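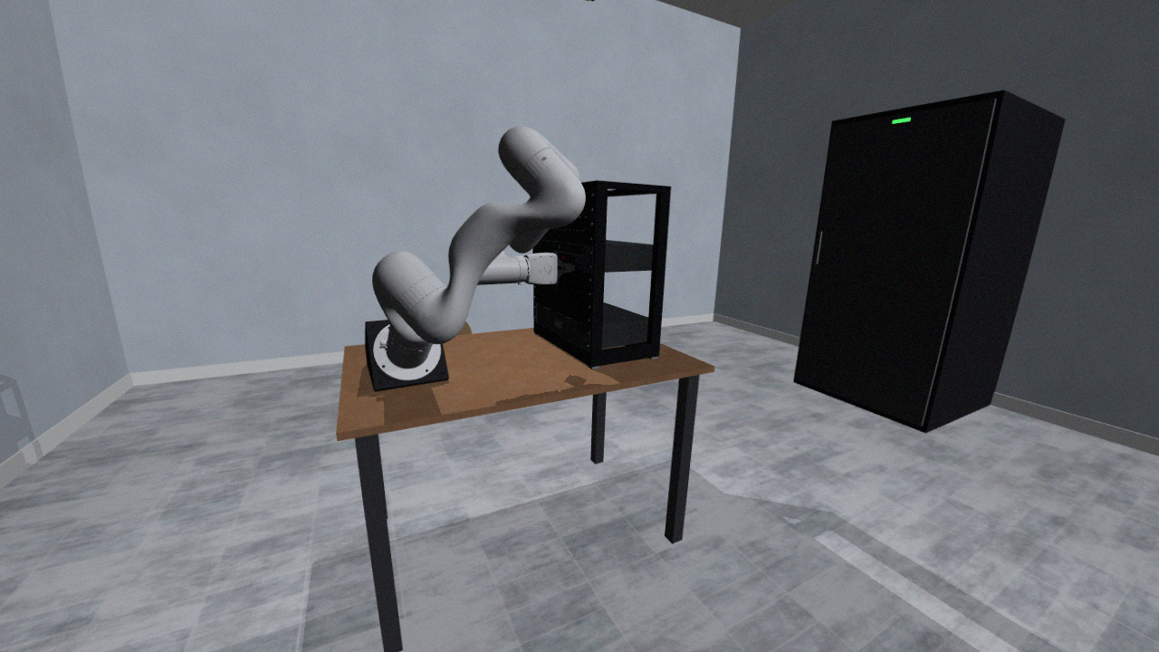
Open-frame rack, right end of the table. Render.

Opinion > Office systems > Record keeping
Search this site Go

The paper log should stay

Tahmineh Taheri

Our office moved its maintenance records into Prultex in March. I supported the move and still do. My objection is to the decision that came with it, which was to throw out the paper log kept beside the equipment.

A database is good at search, and at reminding people of due dates. It is poor at being read by someone standing in a cupboard at 2 a.m. with the network down. The record of how to restore the network is then stored on the far side of the network. Daris, which hosts our copy, offers an offline export, but it has to be run beforehand and it comes out as 276 columns.

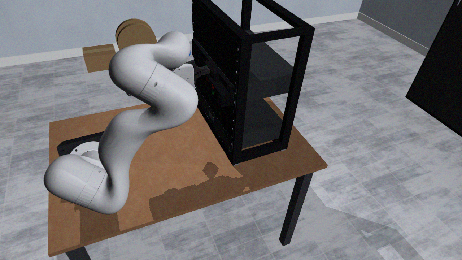

The usual argument against paper is that it goes out of date. So does everything else. When I checked our old binder against the new system, 14 entries disagreed. In most of those the binder was right, as the person who changed the part had a pen in hand and did not have a login. An entry made on the spot in bad handwriting is worth more than a tidy one typed up later from memory.
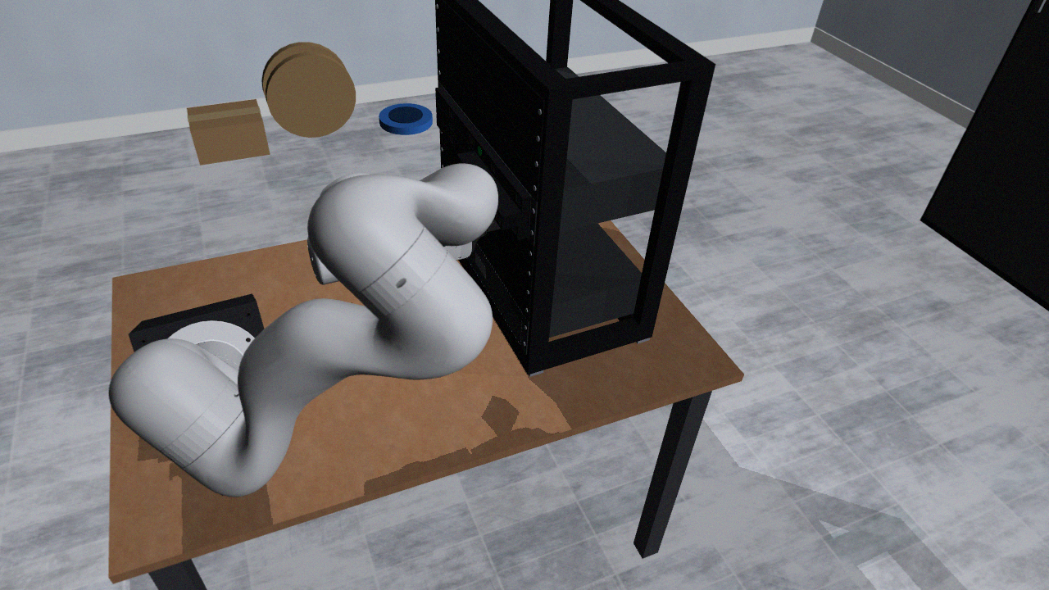 Table, black mounting plate and rack frame.

Cost is raised as well. A bound log book of the kind I favour costs less than an hour of anyone's labour and lasts us about 4 years. The Nadar add-on proposed in its place, a tablet licence with cached pages, was quoted at $640 a year before the tablet.

I would not run both systems in full. Duplicate records drift apart, and the time spent reconciling them is wasted. The paper should hold only what is needed on the spot: the date, what was changed, the initials of whoever changed it, and the previous setting. Warranty terms, invoices and serial numbers belong in the database.
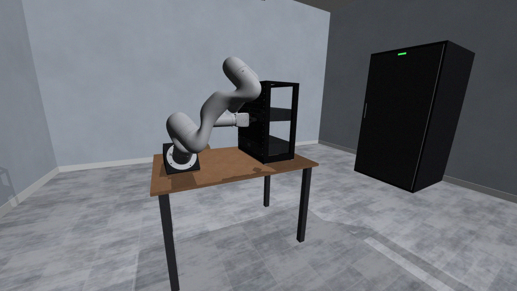

White arm with its gripper at the left side of the rack.

Flollari, our previous system, printed a one-page summary each month for filing in the binder. It was an ugly program and I was glad to see it go, but that page was useful – more so than any dashboard we have had since. Prultex can produce the same page if somebody sets up the template. I have asked for it to be done before the old binder is recycled.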